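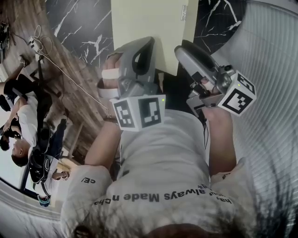 Hand grippers with marker cubes, one for each hand.

Workshop tips from the Pillham robotics club

Hold both grippers out in front of your chest before you begin a take. Keep the cubes apart and facing outward, and don't let a sleeve or thumb cover the printed squares. Check that the little green lights are on.

Cables: leave enough slack to reach full stretch, then tie the spare with a hook-and-loop strip. Power strips go against the wall. Tape any cord that crosses the floor.

Marker prints get greasy. Wipe them with a dry microfiber cloth. Spray cleaner dulled 2 of ours in April and we had to print them over.

Practice objects should be light and easy to grab. Sponges are good, and so are empty yogurt cups. A full 300 gram jar is too heavy for beginners.

Stop after 23 takes and shake out your wrists. Our students get sloppy past that point and the last few usually have to be done again.

Grippers go back in the Brideo bin at the end, cubes up, nothing stacked on top. Coil the cables separately.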